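Skutden Countertop Cleaner and Polish Kit, three months in

I should start by saying I'm not a person who reviews cleaning products. I review coffee grinders, mostly, and one time a tent. But I went through so much back and forth before buying the Skutden kit that I figured I'd save somebody else the evenings.

So, the background. We moved in May and the kitchen came with a big stretch of white marble-look counter that the previous people had clearly cooked on with real enthusiasm. I'd never owned anything shiny before. Our last place had butcher block and you just oiled it and forgot about it. My first instinct was dish soap and a sponge, which got the grease off and left a gray haze all over everything. Then I bought a spray by Brendard at the grocery store and that was worse – streaks you could write your name in, plus a lemon smell that got into the bread.

The Skutden kit cost me 22 dollars with shipping. You get a bottle of cleaner, a smaller bottle of polish, two cloths (one blue, one gray) and a plastic scraper the size of a credit card. There's also a folded sheet of instructions in print so tiny that I had to take a photo and zoom in on my phone.

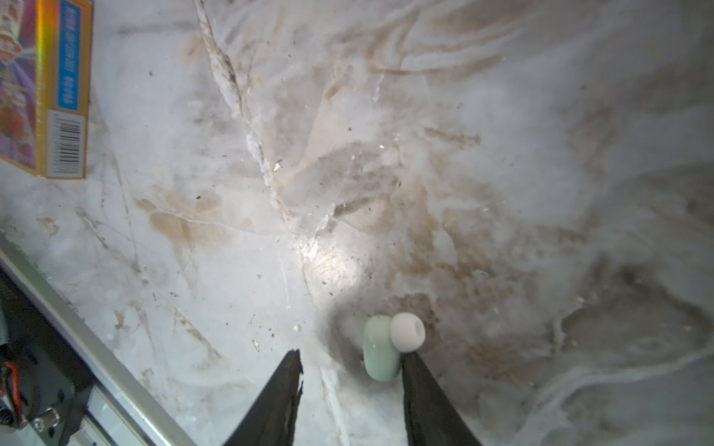

The cleaner is the good part, and I'd buy it again by itself. It's thin, almost like water, and it hardly smells of anything. You spray, you wait a couple of minutes, you wipe with the blue cloth. Everyday stuff like coffee rings and that sticky patch that always forms next to the toaster comes up on the first pass. Turmeric took me three goes and a little swearing, but it did go. Red wine I can't report on because we're a beer house.

The scraper surprised me. I assumed it was filler, the kind of thing that goes straight in the junk drawer, but I use it more than the cloths now. It's great on dried pancake batter! It does have one sharp corner where the plastic wasn't trimmed right, so run your thumb along yours before you use it on anything you care about.

Now the polish. Hmm. The label says to buff in small circles until clear, and I buffed in small circles until my elbow hurt. On the island it came out lovely, like a hotel lobby. By the sink it stayed cloudy no matter what I did, and I ended up taking it all off again with the cleaner. I emailed the company and a man named Gareth Bloxham wrote back the same afternoon to say I was using too much. He suggested a blob the size of a pea for each section. He was right, mostly, but a pea doesn't go far, and the whole kitchen took me until 11 at night.

My sister swears by the Plivari wipes and she may have a point if you're lazy like us. They're quicker, but they cost more over a year and you throw one away every time. The Skutden cloths go in the washer. Skip the fabric softener, though, or they'll smear.

Four stars for the cleaner, three for the polish, and please, Skutden, print the instructions bigger. I've seen they sell the cleaner alone in a 900 ml refill now, so that's what I'm getting next.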